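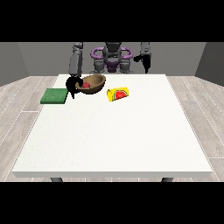
Does a larger sensor still give a cleaner picture than a phone once the phone's own processing is switched on? In dim light it does, by a small margin, and in daylight most viewers in our test could not tell the two apart.

Sat 18 May
By the Jillimcombe Imaging Group

4. Noise and detail at matched exposure

4.1 Material

The test set holds 1087 pairs of pictures. Each pair was taken from one tripod head, first with the phone and then with the compact camera, using a bracket made for us by Prorkance. Most of the outdoor pairs come from the streets and the canal path at Medstead and were taken in February under flat cloud. The indoor pairs were taken in a library reading room and two stairwells. We threw out any pair in which a person or a car had moved between the two exposures.

The compact camera was set to ISO 800 for indoor work and to ISO 2000 for the stairwells. The phone does not let the user fix its gain in the standard camera app, so we used its own choice and recorded it from the file. Pairs were then matched on mean brightness over the central part of the picture. White balance was left alone. Correcting it by hand made the skin tones agree but pushed the brick walls in the Medstead pairs toward green.

4.2 Viewing test

Viewers saw each pair side by side on a calibrated monitor and chose the one they would keep. They were not told which device had made which picture. Left and right were swapped at random. A session ran for 20 minutes with a break in the middle, and a viewer who wanted to skip a pair could do so. Skipped pairs are left out of the results below.

Figure 3. Share of viewers choosing the compact camera, by light level. Bars show the spread between viewers.

In daylight the choices were split almost evenly. Where a viewer did have a preference, the comments mention color more often than sharpness. The phone draws foliage with a hard outline, and several viewers liked it at normal size and disliked it when they zoomed in.

Indoors the compact camera moved ahead. The gap is widest in the stairwells, where the phone smooths plaster and painted wood until the surface texture is gone. Printed notices went the other way: the phone kept small lettering readable in many pairs where the compact camera left grain over it. We take this to be an effect of frame stacking, which works well on a still subject with strong edges.

4.3 Noise measurement

We measured noise on flat patches using the method of Symonenko, with the patch size doubled to suit the larger files. The measured values favor the phone at every light level, including those where viewers preferred the compact camera. A low noise figure on its own is therefore a poor guide to preference in this set. Adding a texture term brings the ranking closer to the viewers' choices indoors and makes little difference outdoors.

Both devices were used with the firmware they had at the start of the work. The phone offered an update partway through and we declined it.

Contact: Jillimcombe Imaging Group | Copyright Jillimcombe Imaging Group | Back to top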